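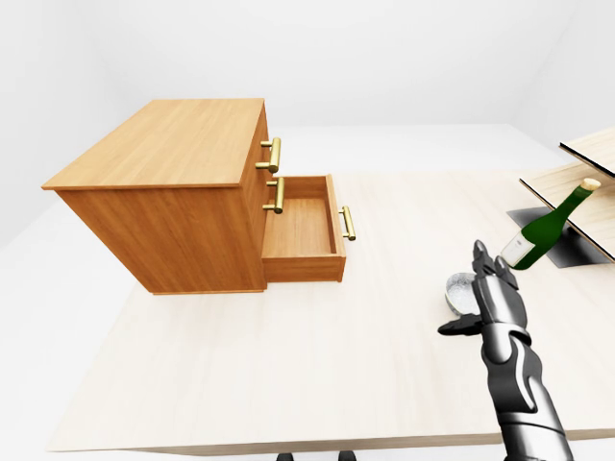
How I pace a marathon (without blowing up at mile 18)

My first marathon was the Kirkinari in May, and I went out like I was being chased. Half a minute per mile too fast, grinning, high-fiving every kid on the course. By mile 18 I was walking. There were 2,477 finishers and I'm pretty sure most of them went past me on the last hill!

I've run 6 more since then, and my pacing has gotten a lot better, mostly thanks to Aoife Ó Ceallaigh, who leads our Sunrise group and has the patience of a saint. This is what I do now.

Step 1: Pick a goal you've earned
Take a recent half marathon time, double it, and add 11 minutes. If you're new or the course is hilly, add more. It'll feel too slow on paper. Write it down anyway.

Step 2: Split the race into 3 parts
I go with miles 1 to 8, miles 9 to 20, and then the rest. Work out your goal pace per mile and put it on a strip of paper taped inside your wrist. (Clear packing tape over the top, or sweat will eat the ink by mile five.)

Step 3: Hold back early
Run the first part about ten seconds per mile slower than goal pace. People will stream by you. Let them go. If you can't chat in full sentences, ease off.

Step 4: Settle in
Slide down to goal pace and stay there. On hills I forget the watch completely and keep my breathing the same, then let the downhill give me back what it wants to. Take your gels on schedule, even if you're feeling great. I use every fourth mile. Bláthnaid Ó Briain swears by every fifth, so try both on your long runs.

Step 5: Race the last part
After mile 20, pick somebody ahead of you and reel them in, then pick somebody else. If your legs are gone, shorten your stride and swing your arms a bit more.

Practice this at least twice before race day. My favorite workout is 16 miles along the Brirkden trail, with the first 10 easy and the last 6 at goal pace. Wear the shoes and socks you plan to race in, and eat the same breakfast too.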